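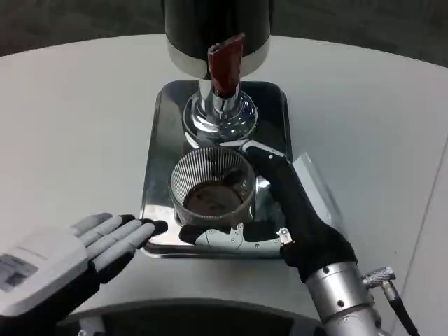 家用磨豆机的日常使用和打理

2018年6月7日更新

这一页写的是放在厨房台面上的电动磨豆机：怎么摆，怎么接粉，用完怎么收拾，隔多久拆开清理一次。手摇的那种只在最后提几句。内容是从我自己的笔记里整理的，以前分成几篇发过，有些地方重复，这次合到一起，顺手改了几处写错的。

摆放

磨豆机要放平。台面不平的话，机器工作时会慢慢挪位置，出粉口和杯子也对不准。放好以后用手按住机身上部轻轻推一下，如果有一个角翘起来，先看看底下是不是压着豆子。我家这台有一阵子总是晃，翻过来看，底部的缝里卡了半颗豆。

离灶台和水壶远一点。蒸汽碰到出粉口，里面残留的细粉会结块，结了块再磨，粉就一团一团地掉。水壶放在磨豆机左边还是右边无所谓，隔开一臂的距离就够了。洗碗池旁边也不要放，溅上去的水擦得再勤也会漏掉几滴。

上方要留空。很多人把磨豆机放在吊柜下面，平时没事，加豆的时候盖子打不开，只好每次把机器拖出来。拖来拖去台面容易划出印子。如果只能放在吊柜下，就在机器下面垫一个托盘，要加豆时连托盘一起拉出来。

电源线从后面走，不要绕到前面。线搭在托盘边上，端杯子的时候很容易钩到。

托盘的用处

磨豆机下面垫托盘，主要是为了收粉。不管出粉口设计得多好，总有一部分细粉会飞出来，落在杯子外面。落在白色台面上很显眼，落在木头台面上看不太出来，时间长了会渗进木纹里，留一片浅褐色。

托盘选有一圈浅边的。边太高，杯子进出不方便，手腕要抬起来；没有边，粉一扫就掉到台面上去了。不锈钢的好洗，缺点是留水印和指印，每次冲完要擦干。搪瓷的也可以，边角磕掉瓷以后会生锈。竹子和木头的我不推荐，吸油，有味道。塑料的静电重，粉会贴在上面，用刷子扫不干净，得用湿布。

大小以能放下机器和前面一只杯子为准。买之前拿尺子量一下机器底座，再量杯子，两个加起来，前面再多留三指宽。托盘比机器大太多反而占地方，旁边空出来的部分很快会堆上勺子、滤纸和别的东西，清理的时候要一样一样拿开。

托盘每天倒一次。把机器抬起来，托盘斜着在垃圾桶上面磕两下，剩下的用干刷子扫。先不要冲水，粉还没扫掉就冲，细粉糊在角落里，干了更难弄。扫完再用热水冲，滴一点洗洁精，擦干放回去。机器一定要等托盘完全干了再放，底座如果是金属镀层，长期压着水会起斑。

用什么杯子接粉

磨豆机自带的粉盒不一定好用。我用过的 Grasar 配的是一只方形塑料盒，盖子紧，静电也重，倒完还有一层粉挂在壁上，后来换成玻璃杯。普通的厚玻璃杯就行，直筒的比收口的好倒，杯口比出粉口大一圈。

带竖纹的玻璃杯拿着不滑，这一点早上手湿的时候比较明显。纹路如果只在外面，里面是光的，粉很容易倒干净；如果内壁也有纹，细粉会留在凹槽里，每次要用小刷子顺着纹路扫一下。买的时候把手指伸进去摸一摸就知道。

杯子的高度要配合出粉口。杯口太低，粉从半空落下来，散得到处都是；太高了杯子塞不进去，要斜着放，磨到一半容易倒。杯口贴近出粉口但不碰到，最合适。杯子不够高的，可以在下面垫一个倒扣的小碟子，碟子底要平。

有人喜欢用手扶着杯子接，有人放下就走开。量少的时候放着没有问题。量多的时候，粉会在出口正下方堆成一个尖，尖顶碰到出粉口就会堵，所以磨到一半转一下杯子，或者轻轻晃一晃让粉摊平。扶杯子时手放在杯身，手指不要伸到出粉口下面去。

玻璃杯接粉之前必须是干的。刚洗完的杯子看着干了，杯底往往还有一圈水，粉碰到就粘住。我习惯固定用两只杯子轮换，一只晾着一只用。杯子也不要刚从消毒柜里拿出来就用，热的杯子会让粉的香味跑得快，等凉了再接。

先称豆，后磨粉

喝多少磨多少。把豆仓装满，每天按时间磨，这样做方便，但是每天出来的量会有差别，豆仓里的豆子越少，差别越大。用秤先把豆子称好再倒进去，磨到空为止，量就准了。

秤不用买贵的，能显示到小数点后一位就可以。把接粉的杯子放在秤上，归零，往里倒豆，称好以后把豆倒进豆仓，再用同一只杯子接粉。这样少洗一样东西。磨完再称一次，出来的粉和放进去的豆相差不多就说明机器里没有积很多粉。如果忽然少了一截，多半是出粉口堵了。

Kirsty Paterson 给我写信说，她把常用的几只杯子的空重用记号笔写在杯底，有一只大号量杯是423克。家里的秤归零键坏了，她就拿总重去减。这个办法在秤出毛病的时候可以用，写的字隔一段时间要描一遍，洗多了会掉。

豆仓里不要长期存豆。豆仓的盖子大多数不密封，豆子放在里面走味快，而且豆子表面的油会粘在豆仓内壁上，时间长了发黄，有一股陈油的味道。晚上把剩下的倒回袋子里，封好口。

静电和飞粉

冬天飞粉比夏天厉害。二月是我这里最干的时候，磨完以后出粉口外面、机身下面、杯子外壁都是一层细粉。处理的办法有几个，挑一个就行。

往豆子里加一点点水。用勺柄蘸一下水，在豆子里搅两圈，再倒进豆仓。一滴就够，多了会让细粉在磨盘上结块。这个办法最有效。用喷瓶也行，离远一点，喷一下。

磨完不要马上把杯子拿走，等半分钟。杯子还在出口下面，飘着的粉会自己落下来一部分。

拿走之前，用手掌在机器侧面拍两下，让出粉口里挂着的粉掉进杯子。拍的力气不用大，听到粉落下去的声音就可以停。有的机器出粉口是单独的塑料件，可以拔下来，拍得太重会松。

用金属杯也能减轻静电，但看不见里面有多少粉。我试过一只不锈钢杯，后来还是用回玻璃的。

出粉口的清理

出粉口是最容易积粉的地方，也最容易被忘掉。半透明的出粉口有个好处，对着光能看见里面挂了多少。颜色深的看不太清，要用手电筒照一下。

每天用完，拿一把细毛刷从下往上伸进去，转几圈，再往下带。刷子要用干的。旧牙刷的毛太硬，会在塑料上刷出细划痕，划痕多了更容易挂粉。画水彩用的圆头笔合适，便宜，粗细也好选。化妆刷也行，掉毛的不要用。

每周拆一次。能拔下来的出粉口，拔之前先断电，一只手按住机身，另一只手捏住出粉口慢慢往外拉，遇到阻力就左右轻轻转。说明书上如果写了有螺丝或者卡扣，先松开再拉。拆下来用温水洗，不要用开水，塑料件遇到开水会变形，变形以后装回去有缝，粉从缝里漏。也不要放洗碗机。

洗完放在布上晾，出口朝下。里面的弯角干得慢，晚上洗，第二天早上再装。急着用就拿厨房纸搓成细条塞进去吸一下。

出粉口堵了怎么办。先关机断电。不要用筷子从下面往上捅，那样会把粉压得更实。把豆仓里的豆倒出来，机器斜过来，用刷子一点一点把粉松开。堵得厉害的，拆下来泡。我遇到的几次堵，有一次是豆子太油，有两次是水加多了，剩下一次是量太大，粉堆到了出口。

磨盘和磨芯

磨芯的清理不用太勤。每天喝一两杯的人家，一个月拆一次就够了。喝得多的两周一次。深烘的豆油多，要提前一些。

步骤如下。

拔掉插头，把豆仓里的豆倒干净，再空转几秒钟的话要重新插上电，转完再拔。很多人在这一步忘了拔，拆之前再看一眼插座。

取下豆仓，记住现在的刻度。拿手机拍一张，或者写在纸上贴在机身侧面。

把上磨盘按照说明书的方向旋出来。放在一块浅色的布上，掉了小零件能看见。

用硬一点的干刷子刷磨盘的齿缝。这里可以用旧牙刷。油垢结成硬块的地方，用竹签挑，不要用刀尖和针。

下磨盘不用拆，刷子伸进去扫一圈，再用吸尘器的细嘴吸。吸的时候吸嘴离开一点，不要贴着，以免把垫片吸走。

把接触面擦干净再装回去。螺纹里有粉的话会旋不到底，刻度就偏了。旋的时候手感应该是顺的，有一点卡就退出来重新对。

装好以后放一小把不要的豆子磨掉，这份粉倒掉。

磨盘绝对不要水洗。钢的会生锈，锈点很小的时候看不见，喝起来先有味道。陶瓷的可以洗，但也要干透，我见过有人上午洗了中午就装回去，里面的粉糊成了泥。

有人拿生米来磨，说可以把油吸掉。米比咖啡豆硬，有的机器电机带不动，有的说明书上写明磨米不保修。我不用这个方法。要用就买专门的清洁颗粒，按包装上的量放，磨完再磨一点豆子把渣带出来。

外壳的擦法

黑色亮面的外壳容易留指纹，也容易划。擦之前先用刷子把粉扫掉，粉没扫掉就擦，等于拿砂子在上面磨。用擦眼镜的那种布，稍微湿一点，顺着一个方向擦，再用干的擦一遍。厨房纸不要用，纸里有硬纤维，擦几个月就能看见一圈圈的细纹。

镀铬的底座照着和水龙头一样的办法处理。平时干布擦，有水斑用白醋兑水，一份醋三份水，布蘸湿了盖在水斑上等一会儿，擦掉，再用清水擦，最后擦干。醋不要直接倒上去。底座如果是一层一层的圆边，凹进去的地方会藏粉，用棉签转着擦，或者把布条绕在底座上两头拉。

拉丝的金属圈要顺着纹擦。横着擦会把纹路弄花，花了以后没有办法恢复。去污粉和钢丝球都不要碰。

按键和旋钮周围的缝用干棉签。不要喷清洁剂，液体会顺着缝进去。一定要用清洁剂的话，喷在布上再擦。

异味

机器有陈油味，先闻豆仓，再闻出粉口，最后才拆磨芯。多数时候味道在豆仓。豆仓能取下来的，用温水加洗洁精泡一刻钟，海绵洗，冲干净晾干。还有味道的话，用小苏打水再泡一次。

磨过香料的机器，味道基本去不掉。Tudur Kemeys 借了家里的磨豆机磨过一次丁香和桂皮，他后来按我这里写的方法清了三遍，又磨掉一袋便宜豆子，喝起来还是有丁香味，最后只好把那台专门留给香料用，另外买了一台 Flasby 的磨咖啡。要磨香料就单独准备一台，最便宜的刀片式就够用。

加味的咖啡豆也算在里面，香草和榛果味的豆子表面有香精，磨一次要好几天才散。

调粗细

调刻度的时候机器要转着调，特别是往细调。停着的时候磨盘之间有豆子，硬旋会把螺纹顶坏。往粗调可以停着调。说明书上写法不同的，按说明书。

每次只动一格，磨一点出来看。调完以后的第一份粉里混着上一次留下的粉，粗细不准，不要拿它来判断。磨掉一小勺以后再看。

怎么看粗细。捏一撮放在白纸上摊开。手冲用的粉看起来像粗砂糖，摩卡壶要再细一些，像食盐；法压壶用的再粗，颗粒一颗一颗分得开。意式用的粉捏在手里会成块，一搓就散。家用机器不一定能磨到意式的细度，磨到最细那一档仍然流得太快，就不要再硬调了，换别的冲法。

换了豆子要重新调。浅烘的硬，同一个刻度出来的粉偏粗。把每种豆子用的刻度写在袋子上，下次再买同样的直接照着来。我的本子里还有一页专门记这个，写了两年，字越来越潦草，但一直在用。

粉的存放

磨好的粉最好当时用完。多磨了的，装进小的密封罐，装满，罐子里少留空气，放在阴凉的柜子里，两天之内用掉。不要放冰箱冷藏，里面的味道会进去，拿进拿出还会结水。

整袋的豆子开封以后，把袋子里的空气挤出来，夹好，放在柜子里。大袋的可以分成小份，每份100克，密封冷冻，要用的那份提前拿出来，放到和室温一样了再打开。没有回温就打开，豆子表面会结一层水，进了磨豆机就是前面说的结块。拿出来的不要再放回去冻。

分装的袋子上写日期。冻在最里面那几包最容易忘。

收拾台面的顺序

早上时间紧，顺序定下来会快很多。我自己的顺序是这样的：水烧上，称豆，倒进豆仓，杯子放在出粉口下面，开机。磨的时候把滤纸折好。水开之前粉已经磨完，拍两下机身，取杯，刷子在出粉口里转一圈，刷下来的粉落在托盘里。冲完咖啡以后倒托盘，擦台面。

刷子挂在旁边，不要放抽屉。放进抽屉以后基本就不会每天刷了。我在墙上贴了一个小挂钩，离磨豆机一掌远。

擦台面先干后湿。咖啡粉碰到水会染色，白色台面尤其要注意，干粉先用刷子或者折起来的纸扫进手里，再用湿布。已经染上的印子，小苏打加水调成糊，敷十分钟，用软布擦。石英石和人造石都可以这样弄，天然大理石不要用醋。

咖啡渣不要倒进水池。单次看着没什么，积在弯管里和油混在一起会堵。滤纸连渣一起丢，法压壶的渣先用小筛子滤一下。渣晒干了可以放在鞋柜里吸味道，没晒干的放进去会长霉。

几个常被问到的问题

磨的时候声音忽然变尖。豆仓空了，或者豆子架在豆仓口下不去。关机，用勺柄拨一下。不要在开着的时候把手或者勺子伸进去。

声音忽然变闷然后停了。有硬东西卡住，可能是小石子。马上关机断电，倒豆，拆上磨盘找。便宜的豆子里偶尔会有石子，倒进豆仓之前在盘子里摊开看一眼。卡停以后不要反复按开关，电机会烧。

磨着磨着机身发热。连续磨得太久。家用的机器说明书上一般写了一次能转多长时间，超过了就让它歇着。家里来客人要磨很多，分几次磨，中间隔开。

粉里有一片一片浅色的薄皮。那是豆子的银皮，正常的，浅烘的豆子更多。嫌多可以对着杯子轻轻吹一下，在水池上面吹。

刻度对不上了，以前的数字磨出来变粗。先看磨盘有没有旋到底，再看螺纹里有没有粉。都没有问题的话，是磨盘旧了。家里用的磨盘一般能用很多年，磨出来的粉粗细差得很明显、同时声音变大、时间变长，就该换。换磨盘前把型号抄下来，同一个牌子不同年份的磨盘可能装不上。我那台 Grasar 底部贴的编号是2384，配件店第一次给我寄的是2433的磨盘，外圈大一点，放不进去，来回退换多等了两个星期。

橡胶脚掉了。用普通的防滑垫贴上就行，四个要一起换，只换一个会高低不平。

手摇的磨豆机

手摇的小，收拾起来简单，每次用完倒过来拍两下，刷一刷粉仓。磨芯的拆法各家不同，弹簧和垫片的前后顺序要记住。粉仓是玻璃的，拧的时候不要太紧，螺纹口容易裂。摇的时候把机身夹在胳膊和身体之间，或者坐下来夹在腿中间，手不会酸得那么快。收纳时把手柄取下来放在旁边，套在上面的话会从柜子里滚出来。

长时间不用

出门超过一周，把豆仓倒空，出粉口和磨芯刷干净，插头拔掉，托盘洗干净擦干。机器上盖一块薄布，不要套塑料袋，里面会闷。回来以后先磨一小把豆子倒掉再用。

搬家的时候，豆仓和出粉口拆下来单独包，机身直立着放进箱子，四周用毛巾塞紧。螺丝和垫片装进小袋，用胶带粘在机身上。玻璃杯里塞满纸再包。托盘可以垫在箱底。到了新地方先把机器放平，装好以后空转听一下声音，没有摩擦声再放豆子。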